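Sock duty gets a new set of hands at Folleck

7/27/25

I've folded a lot of laundry in my life and never once thought of it as something a person could be good at. Then I spent a morning at Folleck, the linen and clothing rental outfit out past the rail yard, and now I'm a little embarrassed by my own sock drawer.

Folleck is getting ready for a folding robot. The machine comes from a small company called Rurau, and it's due on the floor in November. Before it shows up, though, it has to learn the job from the people who already do it, so part of the sorting crew has been trading bare hands for a pair of black grippers and doing the same work they've always done, just slower (much slower, at first!) and with a lot more muttering.

I watched for a good while before I asked anyone a question. There's something oddly gripping about it, and yes, I heard that as I typed it. You get one pinch on the knit, the other hand comes over to find its own spot, and you can see people thinking through a move they normally make while talking about the ball game.

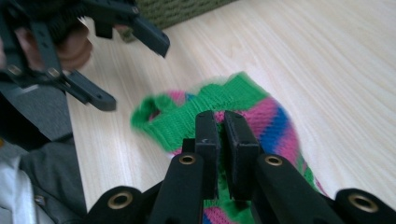 A striped sock in the grip, with the second gripper close by.

Natsumi Kinoshita has worked the small-items tables for 10 years, and she's the one the others go to when a move won't come out right. She told me socks were the hardest part to give up to the tools. "A towel, you grab a corner and you know where you are," she said. "A sock doesn't have corners. I use my thumb for everything, and now I don't have a thumb."

So she came up with a different way in. Go for the ribbed cuff first, she tells people, and leave the toe alone until you know which way the thing is lying. It's a small trick and it spread down the line in a day or two. Rurau's people wrote it down, which pleased her, although she'd like it noted that she had been telling new hires the same thing for years and not one person wrote it down then.

The crew has logged 3,972 folds and moves so far. A turn with the grippers lasts 50 minutes, and then you swap out and go back to regular work. That limit came from the floor. The first plan had people at it for twice as long, and by the second week there were enough sore wrists that Nahuel Alarcón, the shift lead, took it upstairs and got it cut.

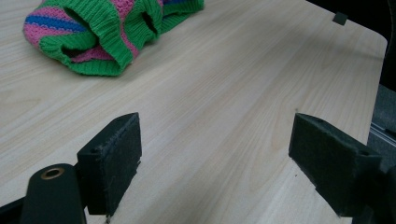 Green ribbing, pink and blue stripes, and a wide-open gripper.

Alarcón is a friendly guy who talks fast and walks faster, and I did my best to keep up. I asked him the thing everybody in town has been asking me, which is whether those jobs are going away. He didn't dodge it. Folleck has 60 people on the floor, and the company has put in writing that none of them will be let go over the robot through the end of next year. After that, he said, he doesn't know, and he'd be lying if he told his crew anything else.

What does change is the mix. The plan is for the robot to take the plain repeat work, and for people to move toward mending, checking and the odd pieces that never fold the same way twice. Some folks are thrilled. A few told me they like the plain work just fine, thank you, because it lets their minds wander, and they aren't looking forward to eight hours of paying close attention. I hadn't thought of that, and I don't think management had either.

There's also the matter of pay. People doing gripper turns get a bump for those hours, but it stops when the teaching stops. Kinoshita thinks it ought to stick. "If it folds like me, then I did something," she said. Alarcón says that talk is still going on, and that he's on her side of it.

I got to try it myself before I left, on a sock, of course. I got it off the table twice and dropped it both times, and the crew at the next table was very nice about it. Kinoshita took the grippers back and showed me again, cuff first.

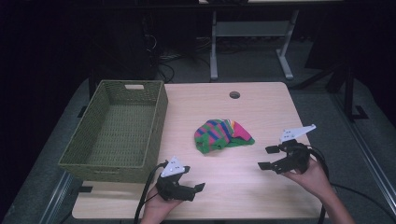 LOCAL BUSINESS

Folleck will hold an open evening for workers' families once the robot is in, and the rest of us can sign up for a tour at the front office. Anyone on the crew who wants a gripper turn before the teaching wraps up should put their name down with Alarcón.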